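My Semester Project: Teaching a Small Program to Read Knee X-Rays
4 min read

So for my spring project I picked medical image software, mostly on the strength of one guest lecture that I couldn't stop thinking about. My plan was to train a classifier that sorts knee X-rays into "worn" and "not worn" and then see how badly it did. I called it Drikus. Please don't ask about the name, I was tired.

The data

I used the Teuber set, which our department keeps on its own server. It has 1,900 knee images, all with the names stripped out. After I threw away the duplicates and the ones with no label I was left with 1,108. That hurt a little! I set 112 of those aside for testing and promised myself I wouldn't look at them until the end – and I kept the promise, even when I really wanted to peek.

Training

All the training ran on Cusora, the shared machine in the basement lab. You book it in slots, and the good slots go fast, so a lot of this project happened on Sunday morning with a bagel. I did 5 full runs. The first was useless (I had swapped the two labels, so it was confidently wrong about nearly everything). The second and third were okay. For the fourth I turned the images by a few degrees at random to get more variety, and that helped more than anything else I tried. The fifth was the same again with a smaller learning rate, and I couldn't tell much difference.

What went wrong

Mild cases. Drikus is fine with a knee that's clearly in trouble and fine with a healthy one, but the stuff in between is a mess. I also found out late that many of the "worn" images had a little letter marker in the corner, and I think the program was partly reading the marker. I cropped the corners for run four, so I can't really say how much of the gain came from that and how much came from the turning. I should have changed one thing at a time.

Next term

I want to redo it with the Stoler labels, which have four grades of wear, and run the cropping test by itself. I've already put my name down for Cusora in February.
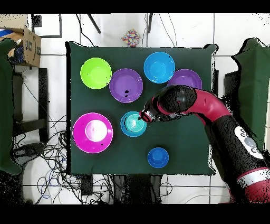 Robotic arm over a table of colored bowls.

Contact the student projects page | © Student Project Reports | Back to top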